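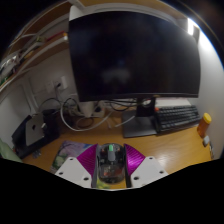
The see-through mouse, over at the desk.

I raised my rates in March, and I would like to report that I did it with dignity. I did it by typing the new number into an email, deleting it, typing a smaller number, going to make toast, and coming back to type the first number again with butter on the keys.

For three years I had been writing product descriptions at 18 dollars a pop. When I picked that price it felt bold. Then one slow evening I added up the revisions, the "quick calls" and the time spent hunting for unpaid invoices, and worked out that I could have done better walking dogs, who at least don't ask for a version with more energy.

Most of my work was coming through Ulloa, a gig site that sends you a little trumpet sound when you get an order. I had 81 reviews there, nearly all of them five stars, and I was weirdly attached to them. The trouble with a pile of nice reviews is that they're mostly from people who loved how cheap you were. "Amazing value!" says one after another. I used to read those as compliments.

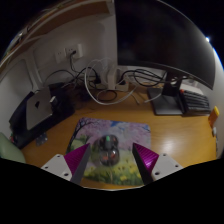 Telling old clients was the part I dreaded, so naturally I put it off until a Wednesday when I had three other deadlines. I wrote one email and sent it to all of them, with no apology in it, which took four drafts because I kept finding "sorry" hiding in the second paragraph. I wanted my pricing to be like a mouse with a see-through shell, where you can look straight in at the orange bits and know what you're getting. So I listed it all: 80 dollars for a page, two rounds of changes, extra for rush jobs.

Cakine, a candle shop that had ordered from me every month, left within the hour. They wished me luck on my journey. Irnix, who I was sure would go next, wrote back "fine" and attached a brief for six pages. I stared at "fine" for a while, doing some sad math about the previous three years.

The month after that I billed 3,467 dollars, my best so far, with fewer clients and a lot less trumpet. It wasn't all pricing, to be fair. A big chunk was a website job for Ciltard that dropped into my lap, and I don't expect one of those every month.

I still have the Ulloa account. I've set the price there to match everywhere else, and orders have gone very quiet. Last week someone messaged to ask if I could do ten descriptions for the price of one, as a test, with the promise of lots more work to come. I told them my rate. They sent a thumbs up and I haven't heard from them again.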